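How a Camel Gets Through the Desert

Camels live in some of the driest places in the world. A camel can go many days without a drink and can eat plants that other animals leave alone. To see how it manages, it helps to look at one part of the camel at a time.

Two kinds of camels

The camel with one hump is called a dromedary. It lives in North Africa, the Middle East and parts of Asia, and there are wild ones in Australia too. The camel with two humps is called a Bactrian camel. It comes from the cold, rocky deserts of Central Asia. The Bactrian has shorter legs and grows a very thick coat for the winter. In spring the coat comes off in big clumps, and the camel looks messy for a few weeks.

A way to remember which is which: turn a capital D on its flat side and it has one hump. Do the same with a capital B and it has two.

What is in the hump?

Many people think the hump is full of water. It is full of fat. When there is plenty to eat, the hump gets big and firm. When food is hard to find, the camel's body uses up the fat, and the hump gets smaller. It may even flop over to one side. After the camel has eaten well for a while, the hump stands up again.

Most animals have fat spread all over their bodies, where it works like a blanket. A camel keeps much of its fat in one place, so the rest of its body can cool off more easily.

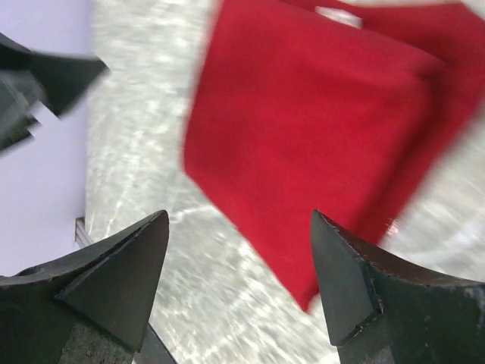 Drinking

A thirsty camel drinks very fast. A big one that has gone a long time without water can take in as much as 200 pints at one stop. That much water would make most animals sick. The camel's blood cells are oval instead of round, and they can swell up a lot without breaking.

Camels also get water from their food. In the cool season, when the plants are green and juicy, a camel may not need to drink for weeks.

Saving water

A camel does not waste the water it has. It sweats very little. Its body can get several degrees warmer during the day before it starts to sweat at all, and then it cools down again at night. If your own temperature went up that much, you would be in bed with a fever.

The nose helps too. When a camel breathes out, the inside of its nose catches some of the water in the breath and keeps it. Camel droppings are so dry that people can burn them as fuel soon after they are dropped.

Eyes, ears and nose

Wind in the desert blows sand everywhere. A camel has two rows of long eyelashes on each eye. It also has a third eyelid, which is thin and moves from side to side to wipe sand away. The ears are small and have hair inside them. The camel can squeeze its nostrils almost shut when the wind is bad. 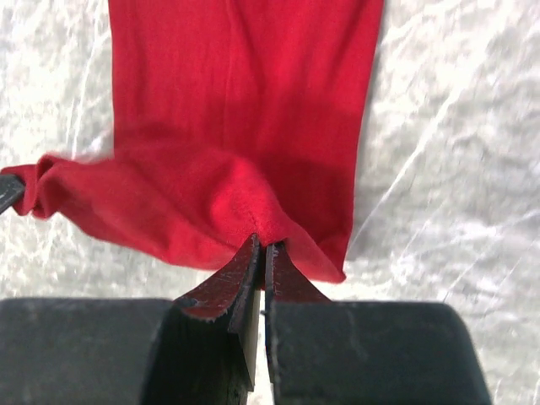

The mouth is tough as well. The lips are thick, and the upper lip is split down the middle, so each half can move by itself. Inside the cheeks there are small, cone-shaped bumps. These let a camel chew thorny branches without getting hurt. It swallows the food, brings it back up later and chews it a second time, the way a cow does.

Feet and knees

Each foot has two toes with a wide, soft pad underneath. The pad spreads out when the camel steps on it, and that keeps the foot from sinking into the sand. Camels do not have hoofs like horses.

Camels rest by folding their legs under them. They have thick, hard patches of skin on their knees and chest, and these keep the hot ground from burning them.

Baby camels

A mother camel usually has one calf at a time. She carries it for more than a year before it is born. The calf has no real hump yet, only a little tuft of hair where the hump will grow. It can walk on the same day it is born.

Words to know

Calf: a baby camel.
Dromedary: a camel with one hump.
Bactrian: a camel with two humps.
Nostrils: the two openings of the nose.

Written by Hiếu Nông
Last changed 28 May 2000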